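Ticket 3617 – Dark green throw leaves fluff on everything
Product: Zellarwood throw, dark green
Status: Open, waiting on customer

Žofie Bednárik wrote:
Hi Kasteck team! First up, I love this throw, it's the cosiest thing in the flat and the colour is gorgeous – so dark it's nearly black. My only trouble is fluff. It gets on the couch, my socks and the other washing. I've done two cold washes, no softener, and line dried it both times. Still shedding! Photo attached, on a white surface.

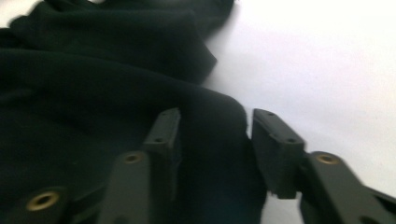 Ľubomír Malý replied that two cold washes is a terrific start, and that dark throws often need a third before the loose fibre settles. He asked whether it had gone in with towels, and whether the lint filter had been cleaned between loads.

Žofie Bednárik wrote:
Towels, yes, both times! Filter, no. I've just pulled it out and there was a great wad of grey fluff in there, so that's a job done. Will run the throw by itself tonight, inside out – well, folded in on itself – and give it a good shake outside first. Can't wait to see how it goes. Do I need to skip the spin?

Ľubomír Malý wrote:
Low spin is fine. Let us know how you get on!

Related tickets
232 – Palgate cushion cover, zip sticking
608 – Dubey knit blanket, pilling along one edge

Contact Kasteck Support | © Kasteck | Back to top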